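Drurnen Robotics Club Forum > Student Projects > Clothes folding

Topic: Home demos for the folding project, what counts?

lalto_lead
Posted December 30, 2024

We need 40 usable demos per member before the arm gets any training time. I went through what was uploaded over break and we are short. Please post your setup in this thread before you record more. Two hand-held grippers, one in each hand, clothes on a bed or table.

parnano7
Mine is on the bed by the window. Clothes start at the far side, and I bring one piece forward at a time. I left the quilt on. It has cartoon monkeys and PAUL FRANK printed all over it.
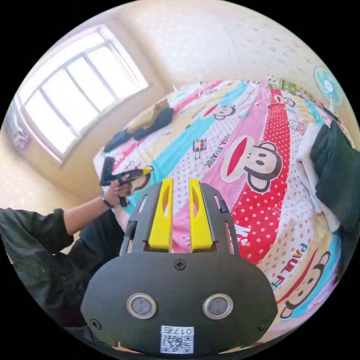 Re: Busy backgrounds

gripfist
I would take the quilt off. Our November set was all on a plain gray sheet and the policy found sleeves fine. With stripes and dots in there you are asking it to learn two things at once.

lalto_lead
Disagree. The November set worked on the gray sheet and fell apart on every other surface we tried. The judges pick the surface, we don't. I want some patterned bedding in the mix.

gripfist
Some, sure. Not a whole member's share. We only have 9 people recording.

ostapchuk_fan
Can we get back to the sleeves? I have 41 recorded and I threw out 4 where I let go of the cuff too early. Does anyone lay the sweater out flat before the first fold, or do you start from a pile?

parnano7
Flat first. I spread the body, then pull the sleeve out straight, then fold. Neckline to the left every time so the order stays the same.

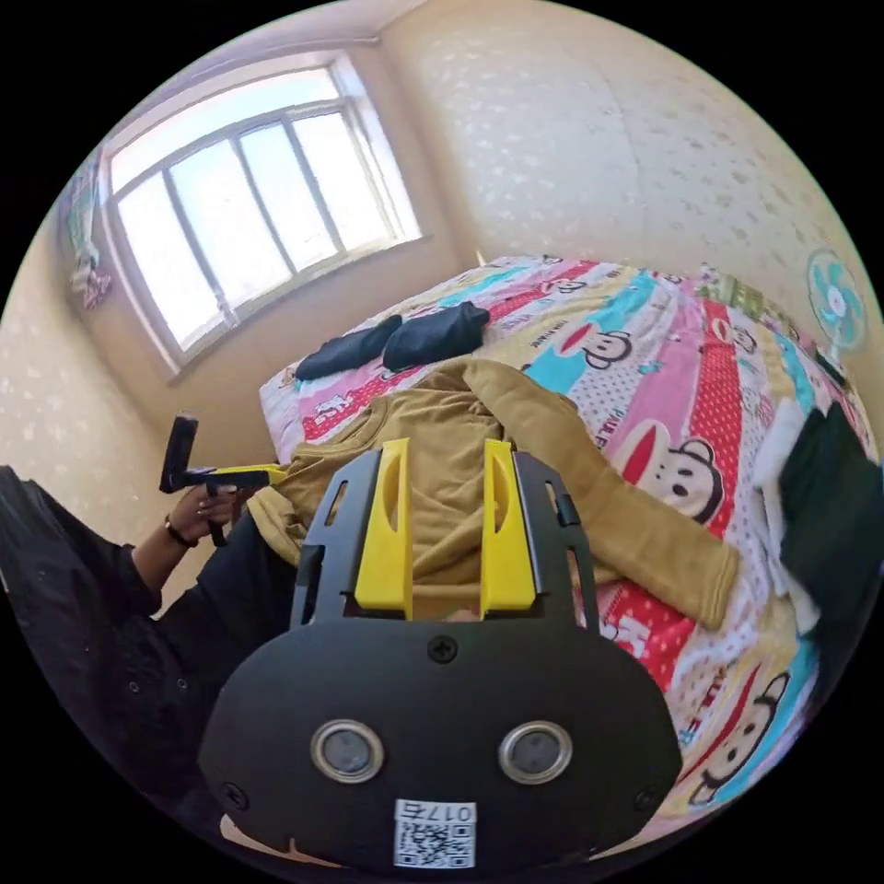 Mustard sweater on the quilt, one sleeve out, left gripper at the collar

gripfist
Neckline to the left every time is a problem too. If it only ever sees it that way it will be lost when the sweater is turned around.

parnano7
The rules sheet says the garment is placed neckline left. Page two.

gripfist
OK, I missed that. I still don't like the quilt.

ostapchuk_fan
What about the wrinkles? Mine never lie completely flat, there are always creases across the middle.

lalto_lead
Leave them. Don't spend demo time smoothing. If the sleeve is clear of the body you can start the fold.

To settle the other thing: half of each person's demos on plain, half on whatever you have at home. Put the surface in the notes field when you upload to the Parnano folder.

gripfist
Fine with half. I'll redo mine on a striped blanket this week.

ostapchuk_fan
Is a towel a surface or a garment?

lalto_lead
Garment. Fold it.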